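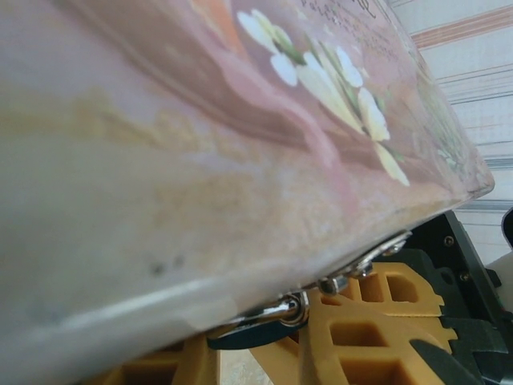
Dritetti is a small company that builds and maintains handling robots for shops, packing rooms and storage companies. We started with heavy cartons and moved toward lighter goods, and most of our customers now ask us to pick up things that have a finish on them: gift boxes, printed tins, framed goods, instrument cases. A box with a pink printed face, small white flowers and a line of script near the top is a typical item for us. The surface has a slight sheen, and there is metal hardware along the edge, close to the yellow fingers of the gripper. A scratch or a dent on a box like that means it can't be sold, and a dropped one can hurt somebody's foot. Most of what we do as a company comes down to those two facts, and to one bad month we had with them.

What we do

We supply complete handling cells and we also take over cells that other companies have installed. A cell usually means one arm, one gripper, the guarding around it and the software that ties it to the customer's stock system. Our software is called Cliltix. It decides how hard to close the fingers, how fast to move with a load and when to stop and ask for a person. We wrote it ourselves and we support it ourselves.

We do not sell arms without a service agreement. Some customers find this annoying. The reason is in the next section.

The Myklebust stoppage

In August we had a serious fault at Myklebust, a storage and packing customer. We are putting it on this page because new customers ask about it, and we would like them to have the same account that Myklebust got.

The cell there was moving decorated boxes from a sorting table to a packing shelf. The program had a grip setting for each type of box, and each setting was tied to a stock number. A batch came in with the same stock number as an earlier one, but the boxes were made by a different supplier. They were the same size. The closing hardware was in a different place, and one finger came down partly on metal and partly on the box itself.

On most picks this made no difference. On some it meant that the finger had less contact than the software believed it had. The force reading looked normal, as the metal was taking the load. When the arm sped up for the long move to the shelf, the box turned in the grip. On the third day one of them came out completely, cleared the low guard at the end of the cell and landed in the walkway.

No one was hurt. A packer had been standing in that walkway a short time earlier to collect labels. Myklebust pressed the stop, locked the cell and called us, which was the right order to do it in.

What we found

We kept the cell locked for four days. Our service team ran the same move with spare boxes from both suppliers, first at walking pace and then at full speed. The slip did not show up at low speed at all. This matters, since our acceptance test at that time was done at low speed with only a few moves at full speed at the end.

There were three separate faults and all of them were ours.

The first was the acceptance test. It did not repeat the fast move enough times to bring out a slip that happened only now and then.

The second was in Cliltix. The program compared the force at the moment of closing with the expected force and then stopped checking closely until the box was set down. A box that turned during the move did not raise an alarm unless it was lost completely. By then the alarm was of no use to anyone.

The third was the guard. It was the right height for a box that falls straight down. It was too low for a box that leaves the gripper while the arm is moving fast. Our drawing had been checked against the arm's reach and not against where a thrown load could land.

The customer had followed our instructions. The new supplier had been entered in the stock system properly, and nothing in our manual told anyone to let us know about a change like that.

What we changed

Every cell we look after now runs the following way. We made the changes at our own cost, including on cells we did not install.

Grip is checked during the whole move. If the load shifts, the arm slows down, lowers the box to the nearest clear surface and waits. It does not try again by itself.

A box with clasps, hinges, handles or feet gets a marked zone in its setting where the fingers may not close. If the setting has no marked zones, the cell will run at reduced speed only.

A change of supplier counts as a new item, even when the stock number is the same. The first box of the batch is picked with a technician or a trained operator present.

The acceptance test is now 2000 full-speed moves with the customer's own goods. One dropped load means we find the cause, fix it and start the test again from zero. A few customers have asked us to shorten the test to get started sooner. We don't.

Guards are drawn from the throwing distance at full speed, and the walkway side gets a closed panel. At Myklebust this meant moving a shelf and giving up some floor space. They agreed to it before we restarted.

We also changed the finger inspection. Open-structure fingers bend around a load, which is why we like them for printed goods, but they wear in places that are hard to see from the front. Service staff now take them off and look at the side that faces the housing. Fingers are replaced after a fixed number of picks whether or not they look worn.

What we still don't have right

The new grip check stops more often than it needs to. Very smooth boxes set it off when they settle into the fingers at the start of a move. Customers with a lot of glossy stock can see up to 930 of these stops in a year on one cell, and each one needs a person to walk over, look and press continue. We know this is a nuisance. We have chosen to leave the limit where it is until we can tell settling from slipping with confidence. Please do not ask the service desk to raise it for you, as they are not allowed to.

Marks on soft printed finishes are the other open problem. Grip pads that hold well can leave a dull spot, and pads that leave no spot don't hold as well. For now we test both kinds on a sample box, show the result to the customer and write down which one was chosen.

Who we are

Ronja Forsberg runs the company and signs off on every restart after a safety stop. She came to robots from machine repair and still goes out on service calls. She wrote the report on the Myklebust fault, and this section of our site is taken from it with the drawings left out.

The rest of us work in two groups. One builds and installs cells, the other services them. Until the stoppage, the people who built a cell also approved it. Now the service group approves it, and a cell that service will not accept goes back to the workshop. This has delayed deliveries more than once, and we now quote longer lead times than we used to.

Our workshop is at Plivivby. There is a test cell on the ground floor with full guarding, and we use it to rehearse new items before they go to a customer's site. If you are sending us sample goods, send at least two of each, and send them in the state they will be in when the robot meets them. If they will have sleeves, ribbons or price labels on them in your packing room, leave those on. Open boxes and closed boxes count as different items. Tell us if the lid can come loose.

Reporting a fault

If a load has slipped, turned or dropped, press the stop and lock the cell. Leave the box where it landed if it is safe to do so, and keep people out of the walkway. Do not clear the log. Then call the service line on the yellow card fixed to your control cabinet. It is answered day and night.

We want to hear about small slips as well. Before the box fell at Myklebust, two operators had seen boxes arrive at the shelf slightly crooked and had straightened them by hand. They had no reason to think it was important, and we had never told them that it was. Operator training now includes half an hour on crooked loads, and there is a button on the Cliltix screen to report one without stopping work.

Reports are read by the service group the next working morning. You will get an answer in writing, including when we find nothing wrong.

Visits

Customers and people considering a cell are welcome at the workshop by appointment. Closed shoes are required, and bags stay at the front desk. You may be asked to wait if a full-speed test is running, as the workshop floor is closed to visitors until it ends.

Page last changed September 27, 2019.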